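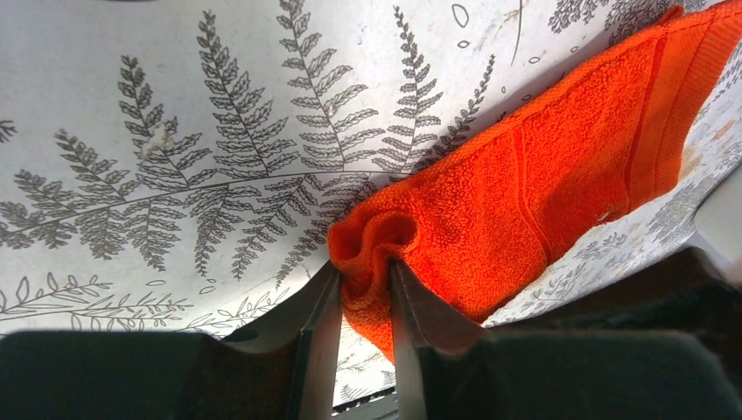
Section 3: Folding Terry Towels

Now for the fun part! Terry is thick, springy and wonderfully forgiving, so if you are new to the Podo folding method, start with a towel before you try shirts or sheets.

Before you begin

Spread a smooth cover over your folding surface. A printed one is lovely to work on (ferns, leaves, whatever you like), and a bright towel, say an orange one, shows up beautifully against a pale pattern. Pull the cover flat so the towel can slide without dragging it along.

Steps

1. Lay the towel down any way it lands. Diagonal is fine, bunched is fine.

2. Find a corner. If the towel is in a heap, pinch a fold near the edge and lift gently until a corner drops free.

3. Spread the towel flat and smooth it from the middle outward with your palm.

4. Fold it lengthwise in 3, bringing one long side in and then the other over it. Run your hand along both edges.

5. Fold the strip in half, end to end, and then in half again. You should have a plump, tidy bundle!

6. Turn the bundle so the rounded fold faces the front of the shelf.

Note: For the Sikus shelf insert, the finished bundle should be no wider than 38 cm. If yours is wider, go back to step 4 and overlap the sides a little more.

Note: Bath sheets are bulkier. Fold them in half crosswise first, then start at step 4.

Caution: Do not pull on single loops. Terry snags easily, and one caught loop can run right across the row. Trim a loose loop with scissors.

Caution: Put away only fully dry towels. Damp terry turns musty fast in a closed cabinet.

Stacking is covered in Section 4.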